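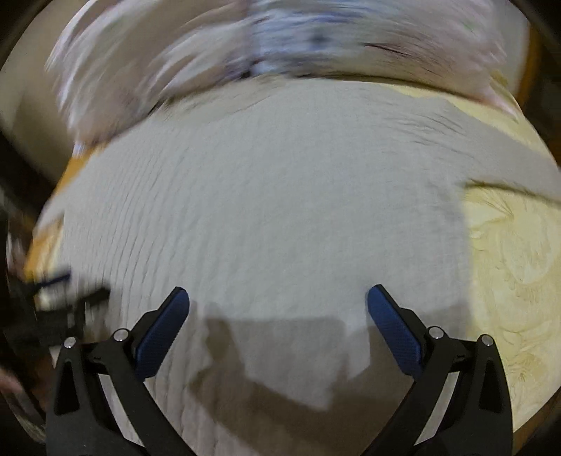

Repair Belongs in the Public Budget

Lise Lachance
7 May 2019

The Perron town council will soon decide whether to keep paying for its clothing repair service. It should do so, and it should extend the opening hours.

The service opened in November with one paid mender, Wondimu Nigatu. By the end of winter it had accepted 199 garments, of which 113 were knitwear. Most needed only a closed seam, a new cuff or a darned elbow. Residents paid a small fee, and 27 households on low incomes paid nothing.

Opponents argue that mending is a private matter. The same was once said of lending books. A cable sweater takes many hours to knit and may be discarded over a hole no wider than a thumbnail.

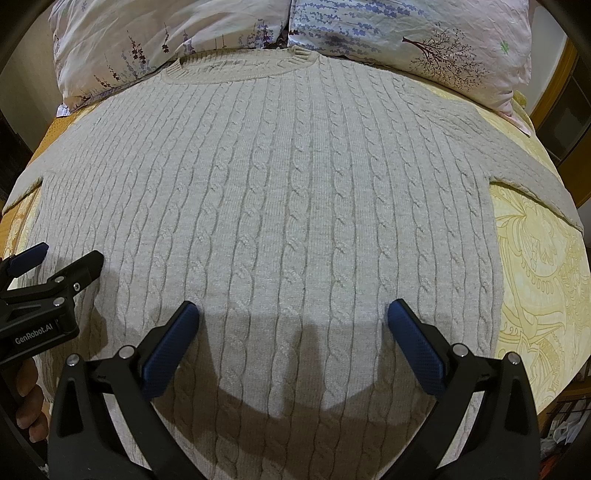 The town already pays to haul away discarded clothing, and that expense is rarely questioned. Councillor Graham Birkett has proposed moving part of the collection budget to repair. His proposal is modest and deserves support. It should also provide for an apprentice, as one mender cannot meet present demand and customers now wait several weeks.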